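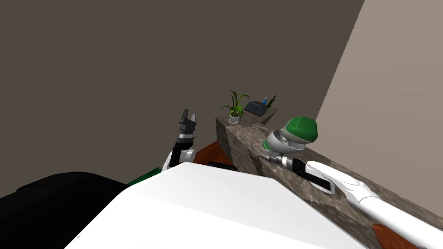

Figure 8. Two robot arms at a stone countertop.

5.3 Adding a guestbook to your member page

This section covers the guestbook block in the Zirnia page editor. You need a confirmed e-mail address and a published member page. Draft pages can hold a guestbook, but visitors cannot sign it.

1. Sign in and open Page > Blocks.
2. Select Add Block, then Guestbook. The block is placed at the bottom of the page, under the last text block.
3. Drag the block to its final position. It cannot be placed inside a two-column row.
4. Under Who Can Sign, choose Members, Members and Guests, or Invited Only. The default is Members.
5. Set Entries per Page. The highest value accepted is 38.
6. Set Entry Length. The limit is counted in characters, including spaces, and can be set to any value up to 531. Entries already posted are not shortened.
7. If Members and Guests was chosen in step 4, turn on Hold for Approval.
8. Select Save, then Publish.

Note: Colors and fonts are taken from the page theme. The Fellex and Segers themes have their own guestbook layout and ignore the Border setting.

Caution: Removing the block deletes every entry in it. To take the guestbook off the page and keep the entries, use Hide Block.

5.3.1 Approving entries

Held entries are listed under Page > Inbox > Guestbook. Tick the entries to keep and select Approve. Entries left in the list are deleted after 139 days. The site sends no reminder before this happens.

An approved entry shows the time it was written, in the time zone set in your account. Changing the time zone changes the time shown on all entries, old and new.
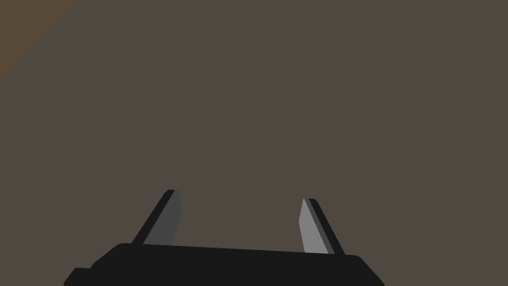 Reader comment on 5.3.1: I approved a batch from the inbox and none of them showed up on my page until I published again. Could the steps say so? I had approved the same entries twice by then and ended up with duplicates.

Reply: Publishing again is needed only on pages imported from Skustix. On these pages, select Publish once after each round of approvals. Duplicates can be removed one at a time with the Delete link next to the entry, which is shown only while you are signed in.

5.3.2 Blocking a signer

1. Open the entry and select the signer's name.
2. Select Block from Guestbook.
3. Choose whether to keep or delete earlier entries by the same signer.

Blocking applies to the guestbook only. To stop messages as well, see Section 6.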